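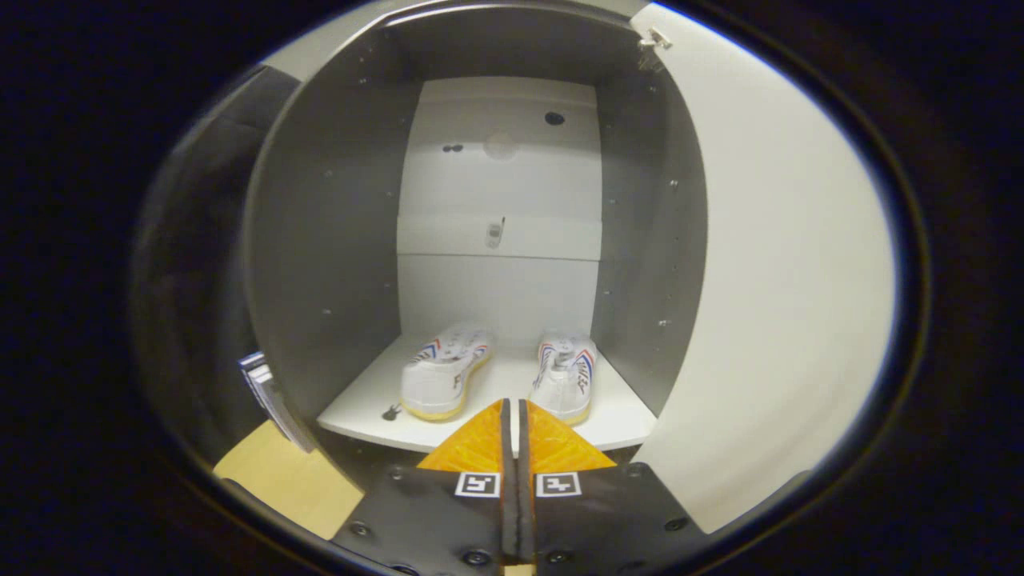
Kirkar räumt auf: Die alten Garderobenschränke bekommen ein zweites Leben

Schuhe haben bei uns im Kirkar jahrelang dort gelegen, wo man sie ausgezogen hat. Vor der Kletterwand, unter der Bank, quer im Gang zur Teeküche, und wer abends als Letzter ging, hat sie mit dem Fuß an die Wand geschoben. Damit ist seit März Schluss, jedenfalls weitgehend. Im Vorraum stehen jetzt Schränke mit weißem Boden und grauen Seitenwänden, und ich darf vermelden: Sie werden benutzt! In einem Fach stehen schon zwei weiße Turnschuhe mit blauen und roten Streifen an der Ferse, ordentlich nebeneinander, die Fersen nach vorn. So hatten wir uns das vorgestellt.

Die Schränke kommen aus dem früheren Büro von Esto, drei Straßen weiter. Dort standen sie voller Aktenordner, und als das Büro in den Neubau am Kanal gezogen ist, sollten sie auf den Sperrmüll. Wir haben beim Umzug davon gehört, angerufen und am selben Nachmittag einen Transporter organisiert. Bezahlt haben wir am Ende 300 Euro, und zwar fast alles davon für den Transport und für neue Schrauben. Die Schränke selbst gab es geschenkt, dazu eine Kiste mit Bodenträgern, in der leider drei verschiedene Sorten durcheinanderlagen. Das Sortieren hat länger gedauert als das Tragen, und ich habe jetzt eine ziemlich klare Meinung zu Bodenträgern — die durchsichtigen sind mir die liebsten, weil man sie kaum sieht.

Praktisch an den Dingern sind die Lochreihen in den Seitenwänden. Man kann die Böden umsetzen, wie man will, und genau das haben wir zwei Abende lang getan. Erst war alles auf Ordnerhöhe, viel zu viel Luft über einem Paar flacher Schuhe. Dann haben wir es zu eng gemacht und die ersten Winterstiefel passten nicht hinein. Jetzt gibt es beides: niedrige Fächer für Turnschuhe und Kletterschuhe, hohe für alles, was einen Schaft hat. Die hohen sind unten, damit niemand schwere Stiefel über Kopfhöhe wuchten muss. Die Löcher in den Rückwänden haben wir so gelassen, wie sie waren. Mich stören sie nicht, und ein bisschen Luft schadet Schuhen bestimmt nicht.

Insgesamt sind es 30 Fächer geworden. Das klingt nach viel, aber wer einmal am frühen Abend hier war, wenn die Kindergruppe geht und der Tischtenniskurs kommt, weiß, wie schnell die voll sind. Deshalb gilt: Die Fächer werden nicht fest vergeben. Wer kommt, nimmt sich ein freies, und wer geht, nimmt seine Schuhe wieder mit. Mehr Regeln wollten wir nicht aufschreiben, es hängt auch kein Schild. Na gut, ein kleiner Zettel hängt doch, auf dem steht, dass Tüten mit nassem Sportzeug bitte nicht hineingehören. Den Grund kann sich jeder denken, der im Februar einmal an der alten Garderobe geschnuppert hat.

Über die Richtung der Schuhe wurde übrigens tatsächlich diskutiert. Spitze nach vorn oder Ferse nach vorn? Ich gehöre zur Fersenfraktion: hineingreifen, beide Schuhe an der Ferse packen, fertig. Die anderen finden, man erkennt seine Schuhe von vorn besser. Bei gestreiften Fersen zieht das Argument meiner Meinung nach überhaupt nicht, aber bitte, jeder wie er mag. Solange sie im Fach stehen und nicht im Gang, bin ich zufrieden.

Zur Finanzierung noch ein Wort, weil danach gefragt wurde. Das Geld stammt aus dem Erlös vom Winterflohmarkt, dafür wurde nichts aus den Kursbeiträgen genommen. Ein kleiner Rest ist übrig, und davon kaufen wir Filzgleiter und eine zweite Fußmatte. Die erste ist der Belastung nicht gewachsen und wandert inzwischen jeden Abend einen halben Meter Richtung Treppe.

Wie es weitergeht: Das Nachbarschaftshaus Tudden hat ebenfalls Interesse angemeldet. Bei Esto stehen nämlich noch 11 einzelne Böden und ein schmaler Schrank im Keller, die keiner haben wollte. Der Schrank geht nach Tudden, die Böden holen wir, als Reserve und vielleicht für das Regal in der Teeküche, das sich in der Mitte durchbiegt. Wer einen Kombi hat und mit anpacken möchte, meldet sich bitte im Büro. Für Kaffee ist gesorgt, und das Café Mushi hat Kuchen versprochen (beim letzten Mal war es Mohn, ich sage nur: sehr gut).

Bis dahin noch eine Bitte in eigener Sache. In der Fundkiste neben dem Eingang liegt alles, was beim Umräumen unter den Bänken aufgetaucht ist. Darunter sind einzelne Socken in erstaunlicher Menge, ein Kinderhausschuh mit Klettverschluss, zwei Schuhlöffel und ein ziemlich guter linker Laufschuh, zu dem der rechte fehlt. Falls den jemand zu Hause stehen hat und sich seit Monaten wundert, bitte vorbeikommen. Die Kiste bleibt bis zu den Osterferien stehen, danach geht der Inhalt an die Kleiderstube. Geöffnet ist der Vorraum wie immer ab dem Nachmittag, und bis 20 Uhr ist auch das Büro besetzt.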